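Progress report, April
Sorting and tidying part, Votwood flat

We have now finished the first 3 of the household tasks agreed with Punari. The fruit task took the most time. Oranges and apples are sorted on the bed, with a green tray and a pink plastic bag, and the soft surface makes everything roll a little.
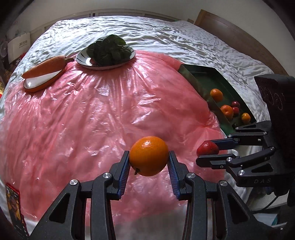 For this task 40 rounds are complete, out of 600 planned for the whole project. Virgil Lazăr checks the notes every Wednesday and sends them to the Pronitz office.

Two points are still open. The fruit bruises quickly, so the grocery costs are higher than we wrote in the budget – I will send the receipts separately. We would also like your approval to begin the kitchen cupboards in the next period.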